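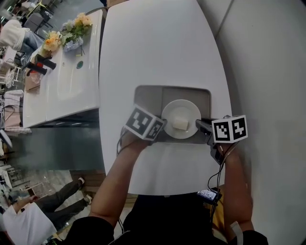 Subject: Re: [grippers] Wevbridge or Candix for plates?
Date: Wednesday, March 22, 2023

> We have budget for one hand-held gripper and can't decide between
> the Wevbridge and the Candix. Most of our tasks are dishes and trays.
> Has anyone here tried both?

Hi all, and what a nice question to find in my inbox!

We've had both here at Tulton since the start of March, and for plates I'd go with the Wevbridge. It has two fingers with a marker cube on each, and you can take a plate by both rims even with something small sitting on top — I was so pleased with that. We logged 195 plate lifts and lost the markers on 2 of them. The Candix is lighter on the wrist, I'll give it that, but its fingers kept skating off our rims.

Do tie the cables back along your forearm before you start. I'm happy to send our notes to anyone who'd like them!

Warmly,
Cozma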